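Search this site Enter keywords Go

Devever Custom Team Jerseys: Product Information

Posted 5/31/19 by the Besnard Product Office

The Devever is a short-sleeved athletic jersey supplied to schools, clubs and employers through the Besnard team catalog. It is made to order in adult and youth sizes. The jersey is suitable for indoor and outdoor use and may be ordered with or without player names.

Fabric and construction

The body and sleeves are cut from a lightweight polyester knit. Side seams are flat-stitched, and the collar is finished with a soft inner tape. The standard weight is 117 grams per square meter. A heavier knit, the Judeck, is available for goalkeepers and for teams that play through the winter months.

Artwork

All patterns, lettering and logos are printed into the fabric before the pieces are sewn. Customers may submit their own artwork or select a pattern from the Vusent library. Submitted files should have a resolution of at least 300 dots per inch at full size. Up to 8 ink colors may be used on one garment at no added charge. Sponsor logos are accepted on the chest, back and sleeves, provided that the customer holds written permission to use them.

A digital proof is sent with each new design. Production does not begin until the proof has been approved in writing. Changes requested after approval are treated as a new order.

Ordering and delivery

The minimum first order is 13 jerseys in a single design. Repeat orders of the same design may be placed in any quantity. Teams requiring delivery before the September season should submit final sizes and names with the approved proof.

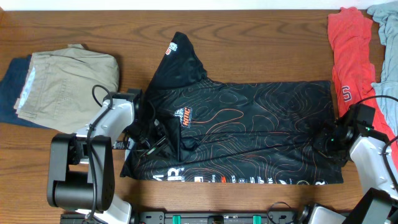

Care

Machine wash in cold water with similar colors, inside out. Do not use bleach or fabric softener. Hang to dry away from direct sunlight. The jersey should not be ironed over printed areas or stored while damp.

Returns

Jerseys with a fault in sewing or printing will be replaced without charge when reported within the period stated on the invoice. Garments made to an approved proof cannot be returned for reasons of size or color. A set of plain fitting samples may be borrowed before ordering, subject to a refundable deposit.

Contact Besnard Team Catalog | Copyright 2019 Besnard | Back to top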